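2025年12月28日

年内の出勤は今日でおしまい。朝から配線の片付けをするつもりだったのに、結局ほとんど一日、作業ルールの書き直しをしていた。机の前でうんうん唸っているうちに外が暗くなっていて、ちょっとびっくりした(お昼も食べそこねた!)。

うちの部屋の「アーム運用の手引き」、四月に作った最初の版は11項目しかなかったのに、みんながあれもこれもと足していって、いまや80項目。足すのは簡単で、消すのは怖い。怖いのはわかる。わかるんだけど、80個のチェックを毎朝まじめに読む人はいないわけで、読まれないルールは貼ってないのと同じだと思う。しかも同じことが言い方を変えて三回くらい出てくる。「可動範囲に手を入れない」「動作中は腕を伸ばさない」「アームの近くに身を乗り出さない」。ぜんぶ一つでいいじゃん、と独り言を言いながら線を引いて消していった。

Olmedoのほうの部屋では、紙一枚に収まるものしか壁に貼らないことにしているらしい。細かい話は別冊にして、そっちは困ったときに引く。これはいいなと思ってそのまま真似することにした。壁に貼る一枚と、引くための別冊。で、どれを壁に残すかで三時間くらい悩んだ。

残したのはまず、声かけのこと。動かす前に「動かします」、止めたら「止めました」。ばかみたいに単純だけど、新しく来た人がいちばん忘れるのがこれだし、慣れた人がいちばんサボるのもこれ。わたしもサボる。先月なんか小声でもごもご言って済ませていて、隣の人に「いま何か言いました?」と聞かれてしまった。聞こえない声かけは声かけに数えない、と一行足しておいた。自分に向けて書いた一行です。

次が立ち位置。非常停止のボタンに手が届くところに、必ず一人いること。そしてその一人は、ほかの作業を兼ねないこと。ここは前の版だと「なるべく」がついていたのを、思いきって取った。「なるべく」がつくと、忙しい日ほど守られなくなるから。人が足りない日は動かさない。そう書くと予定がずれるけど、ずれていいことにした。

それから、机の端とケーブル。アームの届く範囲と人が立つ側を、テープでもなんでもいいから見てわかるように分けておく。ケーブルは足元に垂らしっぱなしにしない。これは本当に耳が痛くて、書いている途中で何度も自分の足元を見た。 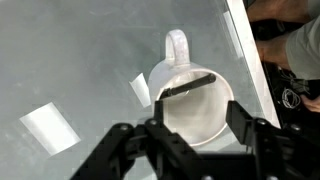
つかむ物についての決まりも、ずいぶん悩んだ。前の版には「割れ物は使用しない」とだけ書いてあったんだけど、実際にやりたいのは食器の片付けとか、筆立ての整理とか、そういう普段の暮らしに近い作業なのだ。割れ物を全部禁止したら、やることがなくなってしまう。だから「割れ物を使うときは、最初の一回をいちばん遅い速度で通す」「欠けやひびのある物は使わない」「割れたら必ず止めて、破片を拾い終わるまで再開しない」の三つに書きかえた。禁止を一つ書くより長くなったけど、こっちのほうが守れる気がする。

指が器の内側に入るときの話も別冊に入れた。外からはさむのと、縁をまたいではさむのとでは、当たり方がまるで違う。縁をまたぐときは、閉じる前に一度止めて、指先と縁の間を横から目で見る。手首のカメラの映像だけで判断しない。上から見た絵だと、浮いているのか触れているのかがほんとにわからないんだよね……。わたしは前に「まだ触ってないな」と思ってもう少し下げて、ごりっという嫌な音を聞いたことがある。あの音は忘れられない。

そうそう、Distelの手引書も久しぶりに引っぱり出して読んだ。153ページ。前に読んだときは半分も頭に入らなかったのに、自分で困ってから読むと、面白いくらいすいすい読める。力の上限を決めてから速度を決める、という順番のところに付箋を貼った。うちはずっと逆で、まず速度を決めて、痛い目を見てから力を下げていた。順番を入れかえるだけだから、年明けの最初の日からやる。

記録のつけ方は、まだ決まらない。ヒヤリとしたことを書くノート、いまの様式だと記入欄が多すぎて、書く気が失せるのだ。日付、何をしていたか、何にヒヤリとしたか。これだけでいいと思うんだけど、Bresicoに出す報告は原因と対策まで埋めないといけないらしくて、様式を二つ持つのもなあ、と迷っている。その場では三つだけ書いて、あとで誰かと一緒に残りを埋める、というのが落としどころかな。一人で対策を考えると、たいてい「今後は注意する」になるし。あれは対策じゃなくて気持ちだ。

夕方、試しに壁用の一枚を印刷して貼ってみたら、字が小さすぎて二歩下がると読めなかった。がっかり。フォントを大きくしたら今度は二枚になった。あと二項目削ればいけるはず。「工具は元の場所に戻す」は別冊行きでいいかな、でもこれを壁から外したら六角レンチがまた全部行方不明になるよなあ、と悩んで、今日はそこまでにした。

帰りぎわに共有フォルダに上げようとしたら、404が出て焦った。リンクが古いだけだった。古い版の手引きがまだ三か所に残っているのも見つけてしまったので、年明けにまとめて消すこと。どれが最新かわからないのがいちばんまずい。表紙に版の番号を入れるのも忘れずに。

Graltsteadから来る人たちに新しい一枚を見てもらうのは、休み明けの二日目。それまでにあと二項目。

晩ごはんはうどん。卵を二つ入れた。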